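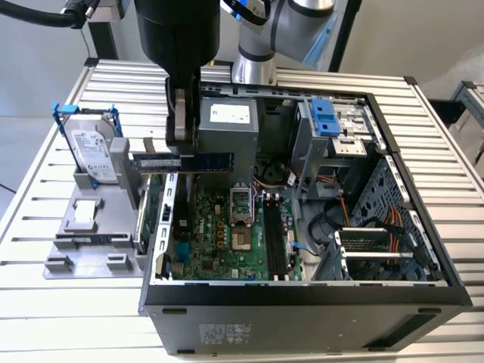 A memory stick over an open desktop.

Home About Archive Mending Recipes Contact

So the washing machine quit on me in October, mid-cycle, full of towels, and I did what I always do, I stood in front of it and pressed the start button eleven more times. Then I went and looked up new ones. The one I liked was $790, before delivery, and I had my card out. I had it in my hand!

What stopped me was supper. The pasta was boiling over, I ran to deal with it, and by the time I'd eaten I was cranky enough about the price to go looking for the manual instead. It's a Mundum, older than my marriage, and the manual was in the drawer with the takeout menus (of course it was). Page 20 has a troubleshooting chart with tiny drawings, and the drawing for my blinking light showed a person kneeling at a small door near the floor.

I'd never noticed the small door. I'd owned that machine for years and mopped in front of it and never once wondered what the door was for. Behind it is the drain filter, and inside the drain filter were a sock for a baby (we don't have a baby), a good deal of gray felt, and 2 bobby pins. I put it back together, ran it, and it drained. Total cost was a wet pair of slippers.

Ever since, I've been a bit of a pest about fixing things. I went through the house with a notepad. The lamp in the hall needed a new switch, which I bought, and then installed upside down, so now up is off and everyone has learned to live with it. The zipper on my brown boots only wanted some candle wax. The kitchen drawer that sticks still sticks. I've planed it twice and I think the whole cabinet may be leaning, and that's a bigger conversation than I want to have before spring.

The old desktop in the spare room got a spot on the notepad too. It's slow enough that I make toast while it starts. More memory is supposed to be one of the easier things you can do for a computer, and I've read up on it, but I haven't been brave yet. There's something about a circuit board that makes me want to put my hands in my pockets. The washing machine didn't scare me like that, and the washing machine could have flooded the kitchen.

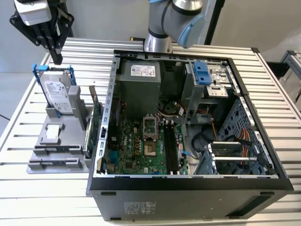
Parisa Zamani wrote in to say I'm too easy on myself about the things I give up on, and that the drawer probably wants its runners looked at before anybody blames the cabinet. She also says she keeps a "maybe" box in her garage, and if something sits in it for a full year she has to either fix it or let it go. I like this a lot. I'm also a little afraid of it, knowing what mine would look like by next summer.

I did take one thing to the pros, and that was my winter coat. The lining had gone at both armpits and I'd been pretending it was a style. There's a tailor shop on the Alley called Nonuvden, down past the bakery, with a bell on the door and a cat who sleeps on the pressing table. They wanted $174 for a whole new lining, and yes, I gulped, but a new coat half as warm would cost me more than that and I'd spend the winter resenting it. I picked a mustard yellow for the inside. You can't see it at all when the coat's buttoned, but I know it's there, and I keep flapping it open at people in line at the post office.

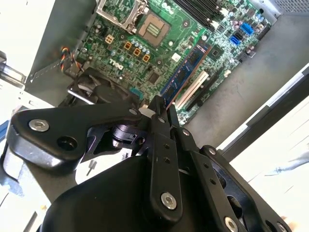

I should say there are things I've let go of too, so this doesn't sound like a sermon. The toaster oven was a lost cause. I got the back off, found a wire that had gone brown and crispy, and put the back on again and carried it to the recycling center. Same with the folding chair that pinched. Somebody else may be clever enough for that chair, but I'd had enough of it biting me.

Next up is the bathroom fan, which has started making a sound like a card in bicycle spokes. I've got the cover off already and it's sitting in the tub, so I'd better get to it before anyone wants a shower. If you've ever cleaned one of these without getting fluff in your hair, please leave me a comment and tell me how!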